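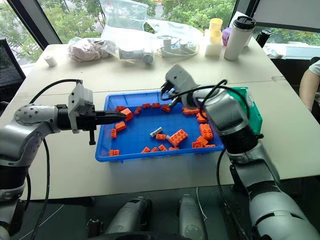 **Tapered or flat fingers for picking toy bricks out of a tray?**

**skel_rigger**

Two arms, parallel grippers, black tapered fingers, a shallow tray of orange bricks on a white table. The task is to pick one brick at a time with either arm and drop it in a bin. We have two finger sets for the same gripper body: the tapered ones, and a flat pair from Umevia with a rubber face 18 mm wide.

Over 200 picks per set, same controller gains, same head camera:

- tapered: 171 clean, 20 dropped, 9 missed
- flat: 149 clean, 6 dropped, 45 missed

The flat fingers hold far better once they are on the brick. They can't get between two bricks that are touching, and most of the misses come from the pile in the corner. Has anyone found a middle option?

**wannasri_bench**

What grip force? Drops with narrow tips are usually the brick turning about the contact line. Grip across the short side, below the studs, and it has less room to turn.

**skel_rigger**

Force limit is the same for both sets. I don't have it in newtons, the controller only takes a percentage of motor current. Grasp angle comes from the planner, and it doesn't know studs from sides.

**Umwood_T**

I don't think you're comparing fingers. You're comparing fingers plus a planner that was tuned on one of them. Which set was fitted when you set the approach height?

**skel_rigger**

Tapered. Fair point, but the flat set is the same length to within a millimetre, so the height should carry over.

**Umwood_T**

Length isn't the problem. The clearance margin is. If the planner thinks the tip is narrow it will choose gaps the flat pair can't enter, and you then count that as a miss against the finger. Change the collision model and run it again.

**wannasri_bench**

Disagree in part. A wider model will just refuse the corner pile, and the misses become "no grasp found". The bricks still stay in the tray.

**oranuch_y**

We did nearly 2,000 picks on similar bricks at Skelness last November. What worked was the tapered finger with a thin silicone sleeve over the last part of the tip. Drops went down by more than half, misses hardly moved. The sleeves wear on the stud edges, so we changed them every 100 picks.

Check your wrist cables too. Ours pulled the wrist slightly at full roll on one arm, and we blamed the fingers for a week.

— Oranuch Yimyam

**skel_rigger**

Glued or push fit?

**oranuch_y**

Push fit. Glue made them a pain to change, and it left a ridge that caught on the studs.

**Umwood_T**

Log left and right arm separately this time. If the drops are mostly on one side, look at the cable first.

**skel_rigger**

Will do. Sleeves ordered. I'll rerun the flat set with the wider collision model while I wait, and count "no grasp found" in its own column.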